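Shared Worktable Room — Frequently Asked Questions
Ornley Community Workshop

The questions below are those most often received by the front desk. They apply to all tables covered with paper and marked with blue painter's tape.

Tables and tape, Ornley 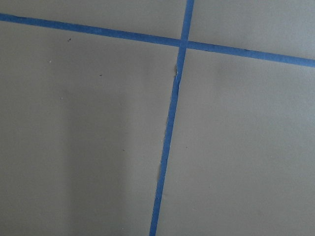
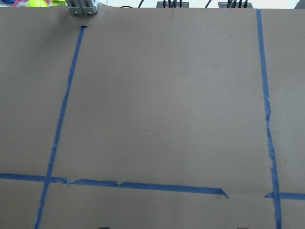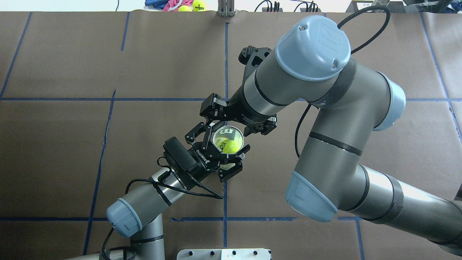

Who may reserve a table?
Any member with a current room card. Reservations open at 6 a.m. and may be made up to 14 days in advance. Guests must be signed in by a member.

What is the tape for?
The lines divide a table into cells so that objects can be set down in agreed places. Please keep personal items such as bags and drinks outside the marked area.

May I move or remove a line?
Only with approval from Felicja Nowicki, room coordinator. Small repairs are permitted — press a lifted edge down by hand, or lay a fresh piece over a torn one.

Which tape and paper should I use?
Painter's tape and brown kraft paper are kept in the Stomia cabinet. Duct tape and packing tape leave residue and are not allowed on any table.

How often is the paper replaced?
Paper is replaced in April and whenever it is torn through. Curled edges alone do not call for a new sheet.

May I bring my own cups, balls or similar objects?
Yes, provided they are clean and dry. Glass is not permitted. Items left overnight are moved to the Walczak shelf and held until Saturday.

Is there a charge?
Table use is included in membership. Materials beyond one roll of tape are billed at cost.

Whom do I contact about damage?
Heriberto Gallegos, facilities office, extension 2755. Please give the table number and the time you noticed the problem.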